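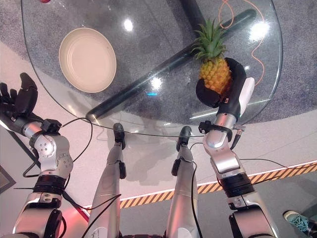 Kallholm glass table

We stock the Kallholm, and we'll sell you one, but read this first. The maker's sheet calls it "a table that disappears into any room." It doesn't disappear. Clear glass shows you whatever is under it, so if you have a gray speckled carpet you will be looking at gray speckled carpet all through dinner. Pick your floor before you pick this.

The sheet also says the top "plays with light." Under ceiling lights that means glare. A cream plate and a pineapple look good on it, we'll give them that, and a plain dish with a wide rim suits the glass better than anything patterned.

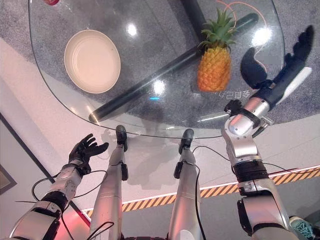 Bright spots move as you walk past, and some of our customers find them tiring by the end of a meal. A shade on the lamp helps more than the "soft reflect" cleaner Trondach sells alongside the table, which did nothing we could see on our floor model.

Price is 1189, delivery within 200 miles included. Allow 8 weeks. Trondach says 7, and we have yet to see one arrive in 7. The next batch is due in November.

Returns: unopened only. We don't take back glass with scratches, whatever the sheet says about "everyday toughness." Put felt under anything rough. If you want something that hides crumbs, ask us about the Prasier, which has a solid top and costs less.

Contact Dalgleish Tables | Copyright Dalgleish Tables | Back to top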